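**Refinishing a wood-grain table top – oil or varnish?** 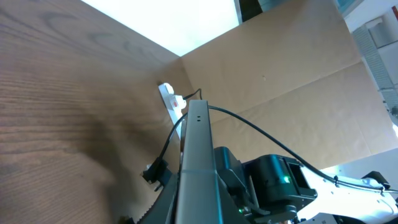

**Chidubem Dauda**

I've got a table to redo before winter and can't settle on a finish. It's a warm brown with long wavy grain and I don't want to lose that. I sanded a smaller piece back in June and used Todeo oil on it, two coats. It looked good for a few weeks, then every mug left a ring. Would varnish be better for something we eat off every day?

---

**planehappy**

Varnish. Oil is fine on a shelf. On a dining table you'll be redoing it every few months.

---

**mossgate**

Disagree with that. Two coats isn't enough, that's why you got rings. I put five on mine, left a day between each, and it takes hot plates without a mark. When it does get scratched I rub a bit more in and it's gone. You can't do that with varnish – you have to take the lot off and start again.

---

**planehappy**

> When it does get scratched I rub a bit more in

Which is my point. Some of us don't want to.

---

**Chidubem Dauda**

What grit are people stopping at? I went to 240 last time.

---

**tinlid_2000**

240 is a bit fine for oil, it won't soak in so well. I stop at 180. And check whether it's veneer before you go near it with a machine. I went through the edge of a Skavirel sideboard in about 20 seconds.

---

**mossgate**

180 here too. Rags outside to dry flat afterwards, they can catch fire in a heap.

---

**Chidubem Dauda**

Thanks. Hadn't thought about veneer, will look at the underside tonight. Has anyone used Purnex hard wax? The small tin is £25 so I'd want to know first.

---

**planehappy**

Used it on stairs. Wears all right, smells for a week.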